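Course Handout 5: Notes from the Draltura Open Day

These notes go with the April visit to the Draltura workshop. Read them before the lab, and bring your own notes from the day. If you missed the visit, the parts marked "for the report" still apply to you.

The morning was a talk about the Ploseck line, where arms load parts into boxes. The speaker gave a figure of 1,546 picks in one shift, with 92 percent good on the first try. Write both down, but remember that a first-try rate means little unless you know what counted as a try. We asked. A try starts when the fingers begin to close.

After the break we moved to the bench demonstration, which used tape measures. They are a fair test object. The housings are hard and smooth, the sizes differ, and the straps get in the way of everything.
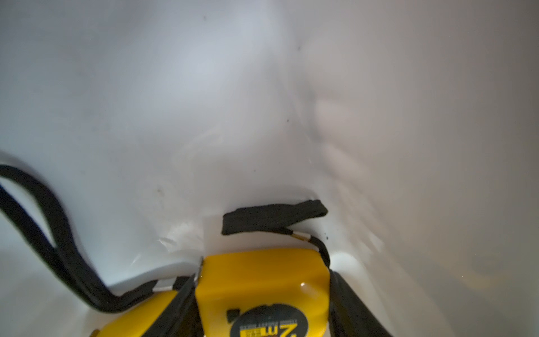

A tape measure at the bench, seen from the wrist camera. 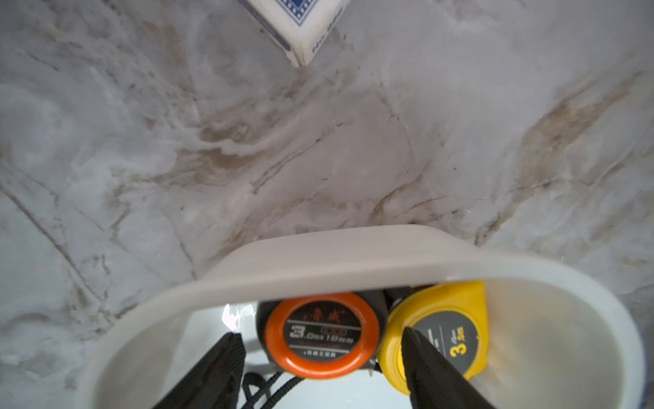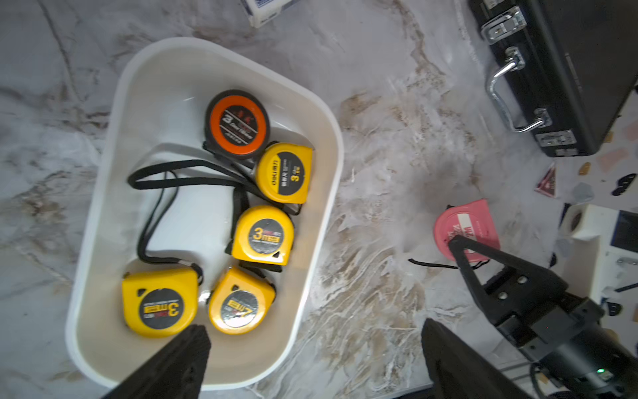 Points to cover in the report:

1. Approach. Most people in our group expected the arm to come straight down every time. The operator explained that the angle depends on how the part lies and how much room there is next to the wall.

2. Grip width. Two fingers need a gap on each side of the part. When parts touch, the arm may have to push one away first. Say how you would plan that move.

3. Straps. A loose strap can be caught along with the part or pull a second part with it. Decide whether your program should look for straps before closing — or check the load after lifting.

4. Light. White plastic and a glossy surface both throw highlights. The Drunell software lets you set a fixed exposure, and you will use that setting in the lab.

The report is 3 pages at most, with one sketch. Leave out the company history. Groups that want to compare the Leclerc gripper from the hallway table can add a short paragraph, but it is not graded.

Related handouts
Handout 3: Two-finger grippers
Handout 4: Camera placement
Lab sheet: Setting exposure

This site uses cookies to remember your course settings. Accept | Manage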